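# About Suver

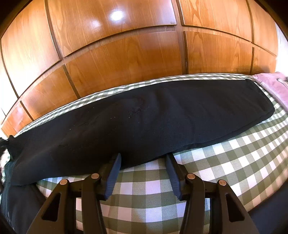
Suver studies how to teach cloth handling from short, hand-collected demonstrations. We are a small research company with a workshop in Skillulbridge and a second collection site at Tudside. Our main result to date concerns the moment just before a grasp, when the fingertips are near the fabric and have not yet closed. A black garment on a green-and-white checkered cloth is a useful case for this work. The cloth gives strong visual texture at every distance, while the garment gives very little, and its doubled lower edge has two layers that sit slightly offset. A policy that closes on the first dark boundary it finds can pick up one layer when the task calls for both. Most of our method deals with that difference.

## What we work on

Folding and sorting clothes is easy to demonstrate and hard to learn from. A person doing it makes many small corrections that never show up in a list of steps. The usual practice is to record the whole task, train on the whole recording, and report whether the final fold was acceptable. We found this hard to diagnose. When a fold failed, the logs did not say whether the fault was in the approach, the closing or the lift.

We now split each demonstration into 4 phases:

- **Approach:** the tool moves toward the fabric with the fingertips open.
- **Contact:** at least one fingertip touches the fabric or the surface under it.
- **Closure:** the fingertips come together on one or more layers.
- **Transport:** the held fabric is lifted, dragged or turned.

Phase boundaries come from finger opening and tool motion. Contact cannot be read reliably from either signal, so it is labeled by hand on a subset of recordings and predicted on the rest. The labelers also mark the number of layers held during closure as one, two, or unknown. "Unknown" is a permitted answer and is used often for dark fabric.

## The Lenz method

Lenz is the name we use for the training procedure built on these phases. It has two parts.

The first part is a weighting scheme. In a typical folding demonstration, transport takes up most of the recorded time and contact takes up very little. Training on all frames equally gives a policy that moves cloth well and grasps it poorly. Lenz samples contact and closure frames more often, up to a fixed ratio, and leaves the remaining phases at their natural rate. Raising the ratio further made the approach motion unsteady.

The second part is a layer estimate. Before closing, the policy predicts how many layers lie between the fingertips. If the estimate disagrees with the task, the tool backs off a short distance and tries a new angle. No force sensor is used. The estimate is made from the wide-angle view at the tool and the history of finger opening.

## Results so far

Our reference test uses 20 garments, each placed in a fixed set of starting poses. The garments are ordinary used clothing: trousers, shirts, knitwear and a few towels. None of the 20 appear in the training recordings.

With uniform sampling, the policy held the intended number of layers in fewer than half of its attempts. With Lenz weighting and the layer estimate, it did so in 80 percent of them. Most of the gain came from the weighting – the layer estimate on its own had a small effect, and mainly on trousers, where hems and leg openings present stacked edges.

There are limits that readers should take into account:

- Black and navy fabrics remain the weakest group. Errors there are mostly missed second layers.
- Glossy furniture near the work area lowers the quality of the layer estimate. We have not separated the effect of reflections from that of the wide lens.
- Backing off and trying again costs time. Lenz runs are slower than the baseline on every garment type.
- All tests were done on flat surfaces. Hanging garments are outside the current scope.

## How we collect data

Demonstrations are recorded with hand-held tools that share their finger geometry with the robot end effector. Recording takes place in furnished rooms, on whatever tables, beds and cloths are there. We do not clear the background or standardize the lighting. Lint, loose fabric and other clothing stay in place unless they block the task.

Each operator completes a practice set before any recordings are kept. Failed grasps are kept and labeled, as they supply most of the examples of the wrong layer count.

## The company

Suver has 11 staff across the two sites. Skillulbridge handles training, evaluation and tool repair. Tudside handles collection and labeling. Decisions about the test protocol are made jointly, and the protocol is frozen before each round of evaluation begins.

The next round starts in June. It adds knitwear with open cuffs, repeats the dark fabric tests under controlled light, and compares two fingertip pad shapes – the current ridged pad and a thinner one.

Requests for the labeling guide or the test protocol can be sent through the contact form. Please state which phase of the task your own work covers.

Page last revised May 18, 2025.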